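How to get something useful out of a robot open day

I have been to enough of these now to have a method. It is written for people who might be asked to spend money on one of these arms, or to work next to it. The notes come from the Grorka open day in October, with a few older grudges mixed in.

Before you go

Write down the one job you would want done at your own place. Ours is sorting returned stock into trays. If you arrive without a job in mind you will be impressed by whatever they have rehearsed.

Read the leaflet with a pencil. Grorka's promised 900 picks between faults. Ask what counts as a fault. Gunther Eichhorn, who was showing us round, said a dropped item didn't, so I crossed the figure out.

At the demonstration

1. Stand where you can see the fingers. The talk will pull you towards the screen.

2. Time it yourself, from the moment the hand starts moving to the moment it lets go. Do this for several goes and keep the worst one.

3. Ask for the item to be moved a hand's width and turned round. Expect a short silence.

4. Look at what is being picked up. Fruit and a basket on a clear white table is a kind test. My stock comes in torn bags.

5. Find out who is driving. Khalil Nassar asked this outright and got an answer about "shared control" that took 2 minutes and left him no wiser. Ask again.

The apple and the banana, both at Grorka: 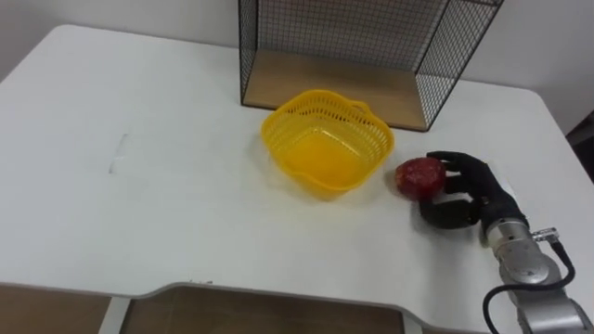
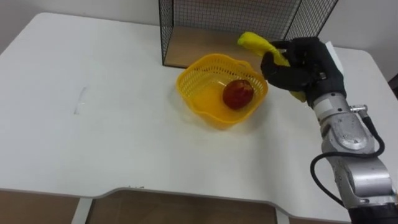
Afterwards

Get the price in writing, with the hand listed separately from the arm. Ask what a replacement finger costs and how long it takes to arrive. Yara Hattar from Hakim wanted to know who cleans the thing, and I have added that to my list.

Then ask to come back with a box of your own items. Anosum said yes to me last year and Grorka said they would have to check. I am still waiting to hear.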